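Keeping household tips where you can find them again
10/01/2024
61 shares | 13 comments

I save things. If a page tells me how to get candle wax out of a tablecloth, or a neighbour posts a chart of which veg goes in which drawer, I tap the little bookmark and feel I've done something useful. Then the day comes when there's wax on the tablecloth and I can't find the thing for love nor money.

Over Christmas I finally looked at my saved posts on Seltska and there were 171 of them. A fair few were the same baking tray tip with a different photo on top. So I've spent some evenings sorting it all out, and this is what I do now.

Name the folder after the job

My old folders were called things like "Home" and "Useful", which is hopeless when you're standing in the kitchen with a burnt pan. The new ones are called Burnt Pans, Stains, Bleeding Radiators, Bins and so on. They look silly in a list but I can find what I'm after with one hand. If a post fits two folders I put it in both and don't worry about it.

Write your own line before you save

Most apps let you add a note. I put in the bit that matters in my own words, such as "cold water first, soap after" or "needs the long screwdriver". Posts get deleted, accounts vanish, and a good half of the videos I'd saved on Jivix had gone when I went back to them - but my notes were all still there.
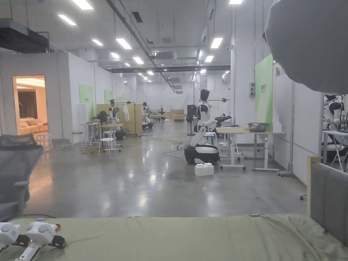

Hooman Ghorbani: I do the note thing as well, but I put the date in it. We had a boiler tip saved for years and then found the person who posted it had put up a correction underneath. If you know when you saved it you know whether it's worth another look.

I've pinched that one, thank you Hooman. I start the note with the month now, so it'll say "June, check comments" or whatever it needs. It takes no time at all and it's already made me go back and re-read a couple of things I'd been taking as gospel.

Read the comments before you try it

People who post tips want you to like the tip. People in the comments have tried it on their own worktop! I scroll until I find somebody who says it went wrong, and I see what they were using it on. If every comment is a row of hearts I go and look somewhere else. I do the same with anything in a chart. A nice clean layout makes me believe all sorts, and I've learned to ask where the numbers came from before I stick it on the fridge.

Print the charts you use every week

We've got two on the inside of the larder door, one for oven temperatures and one for freezer times. I print them in black and white at the size of a postcard and cover them with wide sticky tape. The big colourful ones designed for scrolling are far too long for a sheet of paper, so I copy out the rows I want by hand and leave the rest. Pencil lets you change things later, though mine has smudged a bit near the hinge.

Turn off what you don't need

The Riltirmont neighbours' group is lovely and I'd never leave it, but my phone was going off all through tea. I've muted it and I look in once the washing up's done. Same with shop accounts. El Ouafi, where I get my hooks and hinges, puts up a repair tip most mornings and I like them, but I can like them at a time that suits me. If you share a phone or tablet at home, check the sound is off for everybody's apps and not only your own.

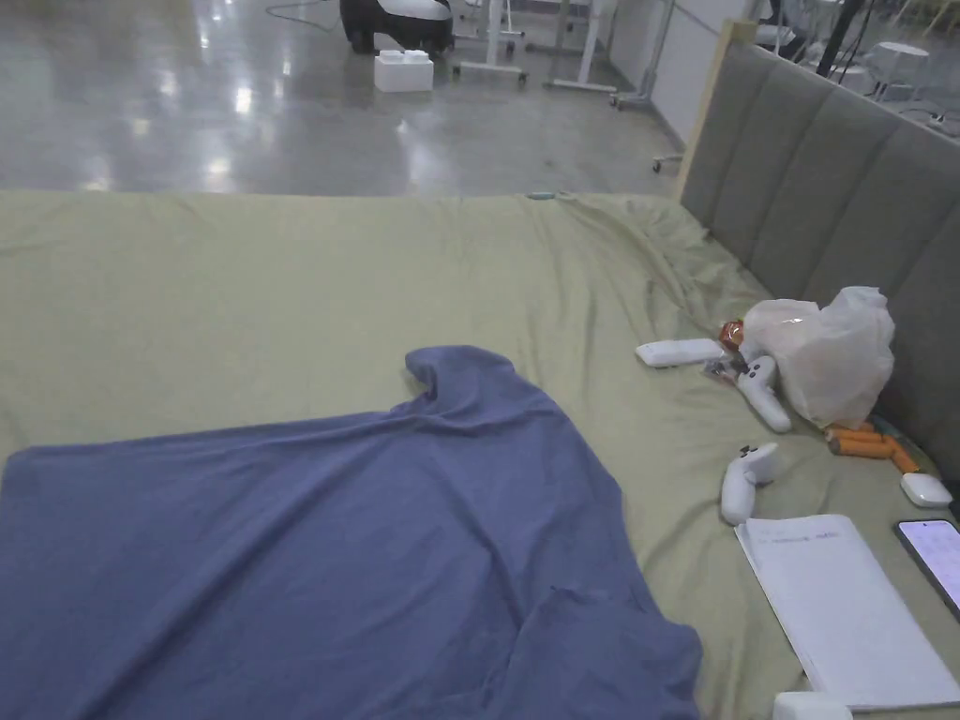

Green sheet and a blue-grey T-shirt

Have one clearing out evening

I do mine at the end of the month with a cup of tea. Anything I've tried and liked stays. Anything I've tried and hated goes, and I put a quick comment on the post if I think it'll save someone a ruined saucepan. The ones I haven't tried get another month and then they go too (I was never going to make my own dishwasher tablets, let's face it). After the first proper go I was down to 39, and I can name most of those without looking.

Tell people where you got it

When I pass on a tip in the family chat I put the link in, even if I've changed it a bit. My sister once asked me how much vinegar and I'd no idea, because I'd typed the thing out from memory and left the amount off. With a link she can go and see for herself. It's also only fair on whoever stood there filming their own sink.

Keep a paper copy of the urgent ones

Where the stopcock is, how to reset the fuse box, who to ring about a smell of gas. I keep those on a card in the drawer with the torch. If the power's off there's a good chance the broadband is too, and you don't want to be hunting through Seltska on the last bit of battery.

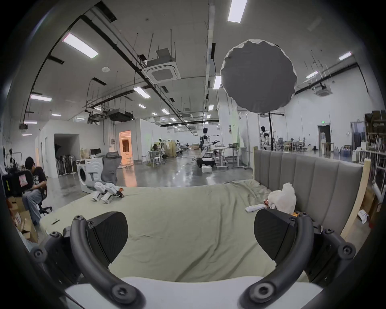 Can I move my saved posts from one app to another?

Mostly you have to do it by hand. Some apps will give you a file with all your links in it, usually tucked away under account settings, and you can open that on a computer and copy across the ones you want. I started with the folder I use most and let the others wait, and a couple of them are still waiting now.

61 shares | 13 comments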